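Cevel has published an update on the introduction of automated document handling at its Brurach office. A short thread follows.

1/ The new system, supplied by Sketa, now sorts and routes incoming paper for all 355 staff at the site. Nearly 700 documents pass through it each working day.

2/ Preparation remains manual. Sheets are squared by hand in a tray at the desk before they go to the feeder, and this work stays with the records team.

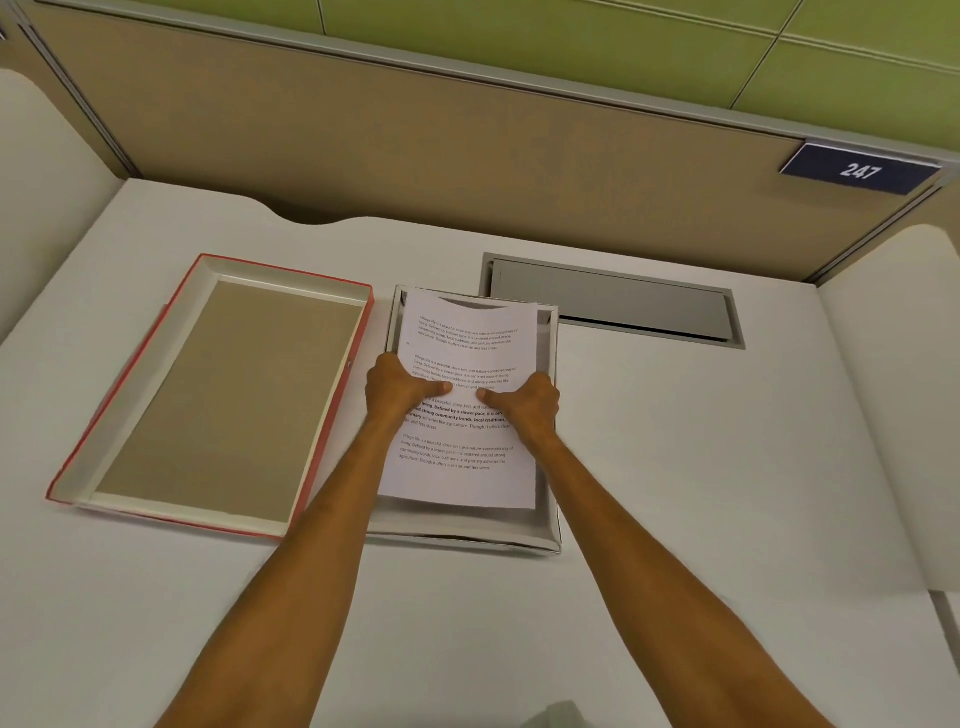 3/ No posts have been removed. Colleagues who used to file full time now spend their afternoons on checks and on queries from other departments — a change agreed with staff in September.

4/ Triin Kazlauskienė, head of records: "People were worried, and they told us so. Most of the team now say they miss very little of the filing, though they would like more say in how the queues are set."

5/ That request has been accepted. Team members may alter queue settings themselves once they have completed the training. So far 75 have done so.

6/ Questions about the next stage, at the Lepik office, should be sent to Normunds Grīnberga.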